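The Nineteenth Rule

The Puva rulebook had eighteen rules when I joined Jetcombe, and I loved every one of them. I know how that sounds. My sister collects teapots and I have never said a word about it.

Rule 1: the arm may not begin until it has said what it is going to do. Rule 2: the arm may not do a thing it has not said. Rule 6, my favourite, took up a whole page and could be boiled down to "if in doubt, wait". Whoever wrote Rule 6 had clearly broken something expensive, and I would have liked to shake their hand.

My job was to run every task in the simulator first, then sit with the record and mark it against the book. A task needed 300 clean runs before the people at Etgate would let it near a real bench. Clean meant clean! One brush against the wrong edge, one finger closing early, and the count went back to nothing and I put the kettle on.

The button task was the one that got under my skin. It was so small. Go to the flat device on the black table, find the round button on the grey side bar, press it, come away. A toddler could do it, and would, all afternoon, with jam. But the rulebook had plenty to say about pressing things. Rule 11: know what is beside the thing you press. Rule 12: a finger that is not pressing must have somewhere safe to be. Rule 14: stop short and check before contact, every time, even if you checked a moment ago.

I was on run 60 when I froze the record at the Rule 14 stop and sat there grinning at my screen.

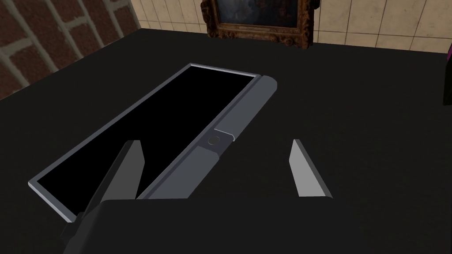
Yoga Sopacua wanted to know which rule said the arm had to choose a finger. I said Rule 2, surely, because it had to say what it would do. No, Yoga said, it had to say it would press the button, and it had said so, and you could press a button with one finger, or the other, or by pinching the whole bar like a crab. All three would pass. So which had it promised?

I opened the book. I went through it forwards and then, out of stubbornness, backwards. There was a lovely passage on how fast to come down. There was a footnote on sleeves. On the question of which finger, my beloved Puva rulebook was silent.

"It's a gap," I said.

"Good," said Yoga. "Write to Ngau."

Ngau kept the book. I had always pictured Ngau as a building, with pillars. It was one long inbox, and anybody working under the rules could write to it, and I had never dared. That evening I wrote five drafts. The first ran to four pages and quoted Rule 6 in full. The last one said:

"Before contact, the arm shall state which part of itself will touch, and which part of the object will be touched. If either changes, it shall stop and state it again."

Then I started the count over. Strictly, I didn't have to. Sixty clean runs were sixty clean runs under the old book. But I had thought of the question now and couldn't unthink it, so I put the extra line into the task myself and set the arm going from one.

It was slower, oh, it was slower. The little log in the corner of my screen filled up with announcements. Left finger, tip, to button. Left finger, tip, to button. On run 41 it said left finger, stopped, said right finger, stopped, and said left again, and I swear I leaned forward and whispered "take your time". I'd have missed that wobble completely under eighteen rules. It would have been one more tick in the column.

I traced it that night. The arm had two ideas of where the bar ended, and they disagreed by the width of a fingernail. Fixing it took a morning. The count went back to nothing, naturally, and up again, and this time it kept going.

The new book came out on 11/10/2026. I read the whole thing at the bus stop in the rain with my hood up. They had changed "shall state" to "must state", and cut my second sentence in half and put it back together better, and there it was on its own line under Rule 18.

Rule 19.

I missed the bus. I sent a picture of the page to my sister, who replied with a picture of a teapot, and then to Yoga, who replied that the wording said nothing about what to do if the arm had three fingers.

I opened a new draft.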